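**Ticket: Ivov washer stops before the final spin, error 9**
Opened by: Ginette Grewal
Status: open, then closed, then open again (sorry!)

Hello Shirley, me again. You asked me to keep everything in one ticket this time so I'm adding to this as I go along, and you can pull out whatever's useful.

The machine is the Ivov front loader in the utility room at Trencombe. It washes perfectly well, it rinses, and then just when it ought to be winding up for the last spin it goes quiet, thinks about it for a bit and shows a 9. Door stays locked. If I switch it off at the wall and leave it long enough to make a cup of tea, the door clicks and I can get everything out, dripping all over the floor.

**First go**

Cleaned the filter as per the booklet. Found a hair grip, a lot of grey fluff and something that used to be a receipt. Very pleased with myself. Ran a short wash with tea towels and it spun like a dream, so I wrote "fixed" on here and closed the ticket.

**Second go**

Not fixed. Put a tablecloth in on its own before lunch and got the 9 again. Wayne (Petrenko, next door, used to fit kitchens) came round and pulled the machine out from the wall. He thought the drain hose was pushed too far down the standpipe, so he drew it back a bit and put a cable tie on it. Tea towels again, fine. Tablecloth again, 9!

So that's when I started to think it might be the cloth. It's a big long thing and on its own it winds itself into a sort of rope and sits on one side of the drum. I could hear it thumping — the whole cupboard was joining in.

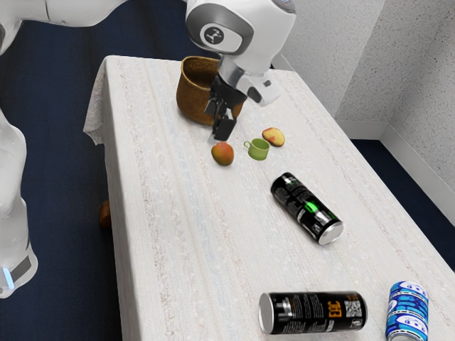 *Long table with a pale off-white cloth on it, and the brown woven basket.*

**Third go**

Your message said to try a mixed load, so in went the tablecloth plus 2 bath towels, with the spin turned down to the next speed. It hesitated, had a couple of tries at getting going, and then off it went. Full spin, door open at the end, cloth only a bit damp. I did the same again after tea and had the same result, hooray.

Amrit MacLeod from the upstairs flat wants it noted that he told me all this in April and I said he was talking rubbish. Noted.

**Fourth go**

Checked the feet with a spirit level, which I should have done at the start. Front left was off the floor, you could slide a beer mat under it. Wound it down and did up the locknut. The thumping is much better, though there's still a knock at the slow part of the spin that wasn't there when it was new. Tried the tablecloth alone one more time at full speed and, yes, 9.

**Still to ask**

- Is the 9 definitely "unbalanced load" on this model? The booklet only goes up to 8 and then starts again in German.
- Could that knock be the shock absorbers? Wayne pushed down on the drum and it bounced for longer than he liked.
- If it does need parts, can Amrit Caron bring them when he comes to look at the dryer? One visit would suit me far better than two.

I'm in most mornings until around 9, and after that please ring the back bell as the front one has packed up as well. Leaving this open for now.

Ginette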